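Trallitz viewing tower opens its top deck again in April

2 min read

Good news for anyone who likes a proper view: the old signal tower above Trallitz is letting visitors back up to its highest deck from April, and the café is coming back with it!

The climb is 180 steps from the ticket desk, with a landing halfway where you can catch your breath and look down over the rooftops. On a clear morning you can see right across the Leiva valley to the hills behind Illau, and if you stay until the lights come on (do, it's lovely) the harbour at Breltthorpe shows up as a thin orange line in the distance.

The café has 30 seats, nearly all of them by the windows, and will serve soup, waffles and hot chocolate until 9pm. The deck holds 130 people at a time, so evening visitors are asked to book a slot. More than 19 school groups have already put their names down for the spring.

The old telescopes have been cleaned and are free to use, and the lift is running for anyone who can't manage the stairs. Bus travellers from Illau should get off at the stop by the lower car park and follow the path up through the pines. Take a warm hat, it's always windier up there than you think!
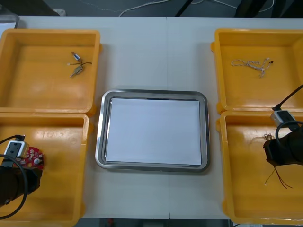

Small electronic parts in a yellow tray on a white tabletop.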